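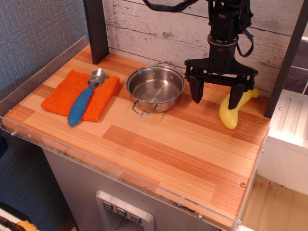 *Figure 4-1. Spoon with blue handle on an orange cloth*

## 4. Setting up a listener vote

A listener vote lets your audience pick a winner during a live show. Dralton collects votes from the phone line, the text line, and the station web page, and shows the host one running total. You need a producer login. Hosts can see a vote but can't create or close one.

### 4.1 Create the vote

1. Sign in to Dralton and open your show.
2. Click **Votes**, then **New vote**.
3. Type a title. Listeners see this title on the web page, so leave out in-house nicknames for the segment.
4. Choose **Single round** or **Knockout**. You can't change this once the vote has opened.
5. Under **Limit per listener**, enter how many times one phone number may vote. The default is 3.
6. Click **Save draft**.

**Note:** A single round can hold up to 23 contestants. A knockout can hold up to 8.

### 4.2 Add contestants

1. Open the draft and click **Add contestant**.
2. Enter the name exactly as the host will say it on air.
3. Enter a keyword for the text line. Use one word with no accents. For Noémie Chauvin, the keyword would be NOEMIE.
4. In **Say it like**, type the name the way it sounds. This text appears on the host screen only.
5. Add a picture if you have one.
6. Repeat for each contestant.

If two contestants share a first name, use last names as keywords for both. Dralton warns you about matching keywords but doesn't warn you about similar ones, such as FOLKE and FOLK. Read the list out loud before you save it.

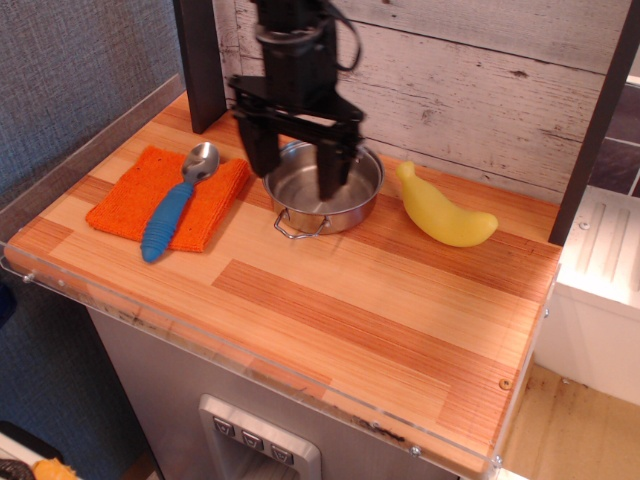

Contestant pictures are cropped to a square on the vote page. The crop is taken from the center and can't be moved, so check each one in the preview pane before going on. A main subject near the middle of the width, like the steel pot on the counter, usually sits well in the square. If a face or a name sign ends up cut, crop the picture on your own computer and load it again. Contestants with no picture get a plain tile with their initials.

### 4.3 Test the lines

Test before the show goes on air. Test votes are kept apart from real ones and don't count toward the total.

1. Click **Test mode**. The banner at the top of the page turns yellow.
2. Send one text with each keyword.
3. Call the vote line and listen to the full greeting.
4. Vote once from the web page.
5. Check that every test vote appears under the right name.
6. Click **End test**.

**Caution:** Listeners who call while test mode is on will hear the greeting, but their votes are thrown away. Don't announce the number until the test has ended.
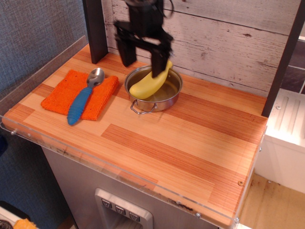
If a test vote is missing, wait one minute and refresh the page. If it still doesn't show, check the keyword for a stray space at the end.

### 4.4 Open and close the vote

1. When the host is ready, click **Open vote**.
2. Tell the host that the lines are open. The red light on the host screen can lag by a few seconds.
3. To close, click **Close vote** and confirm.
4. Wait until the status reads **Final** before giving the host a name.

Votes already in the queue are still counted after you click **Close vote**. With more than 2,000 votes waiting, this can change the order at the top.

**Caution:** A closed vote can't be reopened. If you close one by mistake, make a copy and start again from zero.

### 4.5 Ties

Dralton doesn't break ties. The status reads **Final (tie)** and the names are listed in alphabetical order. To run a tiebreaker, select the tied names and click **New round from selection**. The keywords carry over, and the limit per listener goes back to the default.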